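Visit to the Spring Open Day in Wurnitville

Posted 2024-04-19

I went to the open day of Lindley, the company that makes storage boxes and household textiles, in their building at the edge of Wurnitville. I live in this region for nine years and I have passed the building many times with the bus, but I was never inside. They open it for visitors two times in a year, in spring and in September. The entrance is free, but you must write your name in a list at the door and you receive a paper sticker with a number. Mine was 235.

The way is not difficult. From the station you take the bus to the stop Noneck Road and then walk back a little, because the stop is after the gate. There is parking on the left side of the building, but it was full before eleven. I saw several families turn around and leave the car by the sports field.

The tour begins in the fabric store. It is a long, cool room with high shelves, and the rolls lie there sorted by color, from the light ones near the door to the dark ones at the back. Our guide explained that the store has space for 2000 rolls. We could touch samples on a table. I liked most the coarse weaves, which feel almost like the sacks my grandmother kept for walnuts. The smell in this room is dry and a little sweet, like new curtains.

After this comes the cutting room. We stood behind a yellow line and watched how many layers of fabric are cut together. It goes very fast and the noise is lower than I expected. The leftover strips fall in a bin, and children were allowed to take some home. A girl beside me filled both pockets of her jacket. Smaller leftovers are pressed into filling for cushions, but this is done at another address and we did not see it.

The sewing room was for me the best part. The people there worked normally while we walked through, and they answered questions if you waited until the seam was finished. I asked one of them how long it takes to learn the corners. She said that the straight seams you learn in one week and the corners in one winter. A corner has to hold its shape also when the box is pulled from a high shelf by one hand, and it must not become thick, or the boxes will not stand side by side. She let me bend a good corner and a bad corner. The bad one looked fine to me, but under my thumb I could feel a hard lump where the fabric was folded one time too much.

In the last room on the ground floor they glue and cover the stiff panels. Here we had to go in groups of eight, so there was a waiting line of twenty minutes. I used the time to read the posters on the wall. The company started with mattress covers and changed to boxes later, when a furniture shop asked for them. The oldest box on the shelf has the model number 1130 and is brown with a lid. The handle is worn very smooth. I would buy it immediately, but it is not made anymore.

Upstairs there is a big room with many tables, and this was the part with activities. On one side you could learn to fold, on the other side you could try how to fill different boxes. The subject sounds boring, I know, but the tables were the fullest place of the whole building. I stayed there almost an hour.

The person at the folding table showed us three ways for small towels and cloths. The first way is the flat pile, which everybody knows. The second is to roll them, and the third is to fold them small so they stand on their edge. I practiced the third one and my cloths fell over again and again, until she told me to make the last fold shorter. At home I tried it with dish towels and now they stand quite well, only the old thin ones still fall.

At the filling tables they had boxes with a lid, boxes without a lid, and boxes with an opening where you put your hand in. I liked the last sort because I have soft things at home which are never folded, for example dust cloths and single socks. An olive-green box of this kind had a raised, ribbed rim around the opening, and a grey cloth was sticking up out of it.
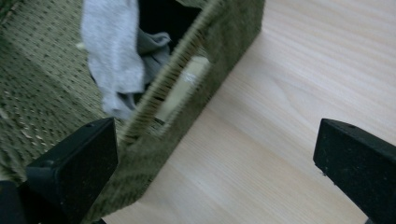
Can you keep cloths in a fabric box if they are still a little damp?
It is better to dry them completely first, because the fabric and the panels inside hold the moisture and begin to smell after some days.

There was also a table from Haddadin, a small shop in the town which sells baskets and shelf paper. They had a nice offer for the day, two rolls of paper for the price of one. I bought the pattern with small leaves. The seller cut a piece for me to test if the color is right for my cupboard, and I found this very kind.

For eating, they had soup, bread and apple cake in the canteen. The soup was finished at half past one, so come early if you want to have it warm. The cake was good, with much cinnamon. Coffee you pay with coins only. I had no coins and a man in the line changed a bill for me.

The factory shop is beside the exit. You find there second-choice boxes with small mistakes in the color or the seam, for a lower price. I looked at a tall one, model 2047, in dark blue, but it was too deep for my shelf. I took two flat boxes in sand color instead. One has a crooked label inside, and this is the only mistake I could find. Bring your own bag, the paper bags there are small and mine opened at the bottom before I reached the bus stop.

Some practical points for the next time. The stairs to the upper floor are steep, but there is an elevator behind the fabric store if you ask at the door. Strollers have to stay in the entrance hall. The tour with guide starts every half hour and takes fifty minutes, and the activity room you can visit also without the tour. The autumn open day is planned for September, and the date will hang at the gate and in the library.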